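Ininis Packaging Supply
Customer Support Center
Ticket 1377

Subject: Molded pulp cup carrier splits at the center when packed in the Aretti gift-style bag
Opened: Jul 31, 2020
Submitted by: Sandov, Beverage Service Department
Assigned to: Ivars Ozoliņš, Product Support
Product: Rimkutė molded pulp cup carrier, case of 1000
Related product: Aretti paper bag, red with white print
Priority: Normal
Status: Resolved, pending stock adjustment

Customer statement

Our department prepares takeout orders in the Aretti bag. A standard order consists of a hot cup, a lidded cold cup, a cup carrier, a bundle of plastic utensils and napkins. Staff have been instructed to place the carrier in the bag first and to load the remaining items on top of it.

Following delivery of the most recent case of carriers, staff at the packing counter began to report pieces that were cracked through the narrow section at the center. In some instances the outer edge was also ragged. The carriers are inspected when they are taken from the case, and the pieces in question were recorded as sound at that stage. We therefore request that Ininis determine whether the case is defective and advise whether the remainder may be used.

We also ask whether the carrier and the bag are suitable for use together. Both were ordered from the same page of the catalog, and the department assumed they were sized to match.

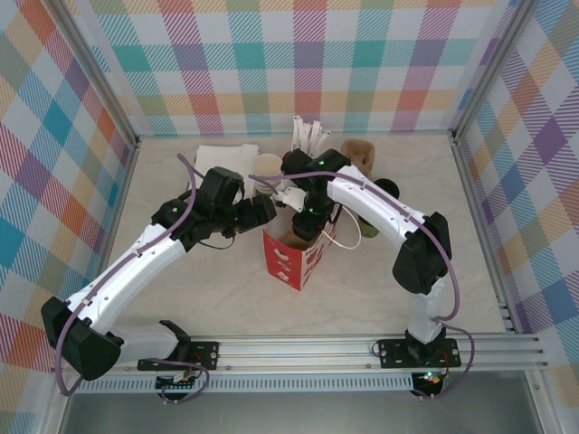
Aretti bag open at the packing position, order contents behind it.

Support response, first entry

Thank you for your report. The case has been logged and the remaining carriers should be set aside until this ticket is closed. Please do not return any stock at this time.

To assist with the review, please provide the following:

Lot code printed on the end panel of the case.
Location in which the case has been stored, including its distance from any dishwashing or steam equipment.
Whether the carriers are separated from the stack singly or several at a time.
The point on the carrier at which staff hold it when placing it in the bag.
The number of split pieces identified in one shift.

Customer reply

The lot code has been sent under separate cover. The case is kept on a wire shelf in the dry goods room. There is no steam equipment in that room. Carriers are pulled from the stack one at a time, although they are sometimes difficult to separate and staff report that they must be worked loose with a twisting motion.

With regard to handling, staff pick up the carrier by the center, between the cup positions, and press it down into the bag. It is the most convenient place to grip with one hand while the other hand steadies the bag. We had no written guidance on this point.

Eight split pieces were set aside during the shift in question. Every one of them is split along the center. Damage to the outer edge is less consistent.

Support response, second entry

The information provided is sufficient to proceed. The following findings are recorded.

1. Fit. The base of the Aretti bag measures 165 mm on its longer side. The Rimkutė carrier is wider than this at its outer edges. It will enter the bag only if it is tilted or if the sides are pushed inward. When it is pressed flat from above, the outer edges are forced up and the load is taken by the center section.

2. Grip. The center section is the narrowest part of the carrier and has openings close to it on both sides. It is intended to join the two halves of the tray and is not rated as a handle for one-handed use. Pinching the section closed while pushing downward may start a crack in the pulp. Once a crack is present, it will generally lengthen each time the piece is handled.
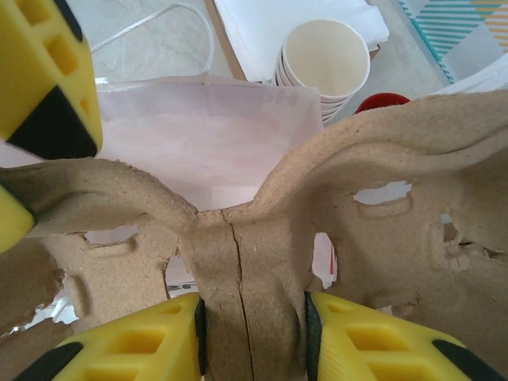
3. Edge damage. Torn fiber along the outer edge is consistent with pieces being twisted apart in the stack. Molded pulp trays nest tightly under the weight of the case, and the lower layers are the most difficult to release. A torn edge does not affect the cup openings, but a carrier in this condition should not be issued to a guest.

4. Appearance. Dark flecks and a slightly fuzzy surface are normal for recycled pulp. They are not grounds for rejection, and pieces showing only these features may be used.

5. Lot records. The lot code was checked against receiving records. No other reports have been filed against the lot, and the retained samples were within tolerance for thickness.

On the basis of these findings, the case is not considered defective. The remaining carriers may be released for use, subject to the procedure set out below.

Recommended procedure

Separating carriers. Turn the stack upside down on the counter. Hold the stack flat with one hand and lift the top piece by both outer edges. Do not twist. If two pieces remain joined, return them to the stack and take the next piece.

Inspecting carriers. Look at the center section from both sides before use. Discard any piece with a visible line through the pulp, including a line that does not reach the edge.

Carrying. Support the carrier from underneath with an open hand. The center section may be used to steady the carrier but should not bear its weight once cups are loaded.

Bagging. The carrier should not be placed in the Aretti bag. Hand it to the guest separately with the cups seated, and reserve the bag for dry items. If the guest requests a single package, a wider bag is required. Item details are available from your account representative.

Order of loading for dry items. Stand the bag upright and open it fully before loading. Place utensils upright against one side. Place napkins last, folded flat, so that they can be reached without unpacking the bag.

Customer reply

The procedure has been circulated to the department. Two points require clarification.

First, the department has been including a sheet of white paper in certain orders at the request of guests who use the bag as a gift. It is not clear from the procedure whether this is to be placed before or after the utensils.
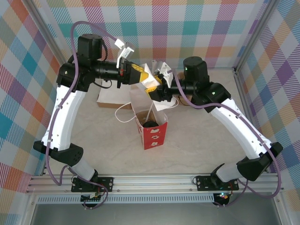 Second, staff have asked whether a carrier that has split may be repaired with tape and used within the department for moving empty cups.

Support response, third entry

In answer to the first point, any loose paper should be opened out before it is lowered into the bag, and should be placed ahead of the utensils. Paper added afterward tends to catch on the utensil bundle. If the sheet stands above the rim of the bag, fold the excess inward. The handling of napkins is unchanged.

In answer to the second point, taped carriers are not recommended for any use, including internal use. A repaired piece may be mistaken for a sound one and issued with hot drinks. Split carriers should be recycled with clean paper where local rules allow. Pieces marked with coffee or syrup should be handled under your site's usual waste rules.

Customer reply

Both answers are accepted. The department has used the revised procedure for two full shifts. One carrier was rejected at inspection with a short line at the center, and no splits were reported at the counter. Guests have accepted the carrier and bag as separate items, although staff note that orders with a single cup are now being handed over without a carrier at all. We would like this practice confirmed as acceptable.

Support response, fourth entry

Confirmed. A single lidded cup does not require a carrier. Where a guest has asked for one, seat the cup in either side and advise the guest to hold the carrier from beneath.

The catalog entry for the Aretti bag has been referred to the product information group with a request that the base measurement be listed and that the bag and the Rimkutė carrier no longer be shown as companion items. This request is tracked separately and will not delay closure of the present ticket.

Actions outstanding

Credit for the split carriers set aside by the customer: approved by Ivars Ozoliņš, to appear on the next statement.
Sample of wider bag: to be shipped to Sandov, Beverage Service Department.
Handling sheet for pulp carriers: to be added to each case at the next print run.

The ticket will close automatically once the stock adjustment has been posted. To reopen it, reply to the most recent message and keep the ticket number in the subject line.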